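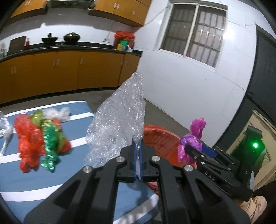
Clear bubble wrap

Can I reuse old bubble wrap to insulate my greenhouse?

Lanying Shi
21 May 2025

We moved to Clavholm in the spring and I kept every scrap of bubble wrap from the boxes, plus a big bag my neighbor gave me. I have a small greenhouse (a secondhand Drumach, glass, aluminum bars) and I'd love to keep peppers going in it past the first frosts! Is packing wrap any good for this or do I need the horticultural kind? And which way do the bubbles go?

Liam Hulme

Oh, you are going to love this project! I lined mine with packing wrap for two winters and my geraniums came through both. It does go brittle after a season or so in the sun, and the garden kind lasts longer, but if you already have the stuff, use it.

Bubbles toward the glass. Clean the panes first with warm water and a little dish soap, otherwise you seal a year's worth of green gunk behind the plastic. Work from the top down and overlap each strip by a couple of inches. I use the twist-in plugs from Moser that lock into the channel in the aluminum bars – 110 of them did the whole house with a few left over.

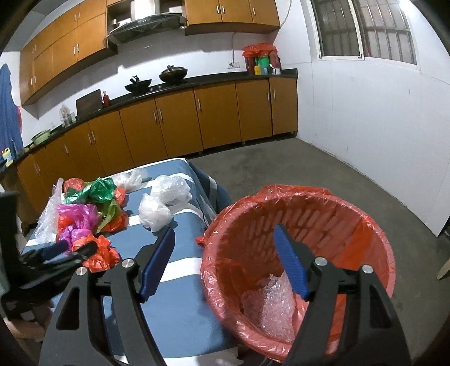
Sort your pieces by size before you start, big ones for the roof and the odd scraps for the door and the corners. Clear tape is fine for joining small bits together, just do it indoors where everything is dry. And line the vents separately so you can still open them on mild days! Peppers sulk in damp air and you'll get gray mold if it's all sealed up.

Gruston

bigger bubbles are better. also get a thermometer with a min/max reading, mine was 12 dollars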